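Padis ovulation and temperature kit: my review after six cycles

My husband and I try for a second child since last year, and my doctor in Gresside suggested to follow my cycle more closely before we talk about any treatment. I bought the Padis kit for 70 dollars. It has a basal thermometer, 46 urine test strips and access to an app. I have now used it for 6 cycles, so I think I can give a fair opinion.

The thermometer is the best part. It shows two decimals, it beeps quietly, and it keeps the last reading in memory, so I do not need to write anything down at half past five in the morning. I compared it with my old Asden thermometer for one full cycle and the two curves had the same shape. The Padis was always a little bit higher, but for this purpose you look for the rise and the exact number is less important.

With the strips I am less satisfied. The control line is clear, but the test line can be pale even on the day when it should be strong, and then you stand at the window and compare two shades of pink. In my third cycle I had no clear positive result at all. The blood test at the clinic in that same week showed that I did ovulate, so I missed it with the strips. Maybe I tested too late in the day. The leaflet says between 10 in the morning and 8 in the evening, and that is a very wide range.

The app is simple and I like this. It draws the curve, it marks the fertile days, and you can export everything as a PDF for the doctor. Mine was glad to have it. But the app moves the fertile days after every new reading, sometimes by three days, and it does not explain why. The Villalobos app, which I used before, shows at least how sure it is. Also, the forum inside the Padis app has almost 4000 members and much of the advice there is about lying with your legs up or eating pineapple. I stopped reading it.

Would I buy it again? The thermometer, yes. For the strips I would take another brand next time – they are sold separately and cost less. And if your cycle is very irregular, please ask your doctor first, before you spend the money.

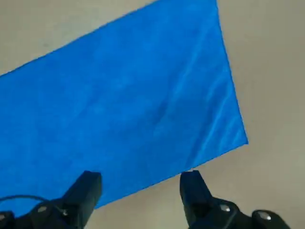
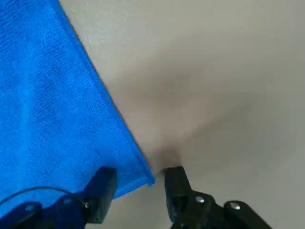 Reading time: 2 minutes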